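Re: black taps on a white bath?

Kibet Kioko wrote on 6/14/26:
> Has anyone gone for black taps on a freestanding bath? We're wavering, and Grendside want a decision before July.
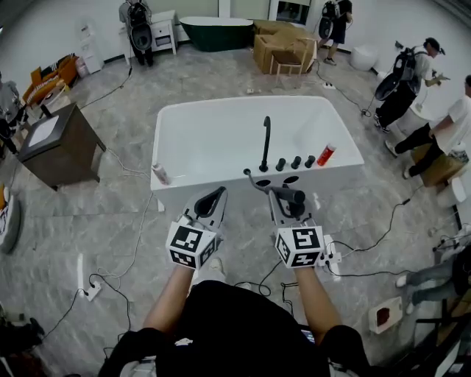

Hi Kibet, I'd say go for it! I dithered for ages and I love the black against the white, especially with grey marbly tiles. The tall gooseneck tap is my favourite bit, and I like having three stubby handles in a row on the rim (chrome would have vanished, I think). Do check how far the spout reaches though, mine was 30 mm shorter than I'd pictured. Limescale does show, so I wipe everything over with a dry cloth after a bath, well, most baths. And a dark wood vanity with a white top looks lovely beside it, if you've still got that to choose.

Elżbieta Sowa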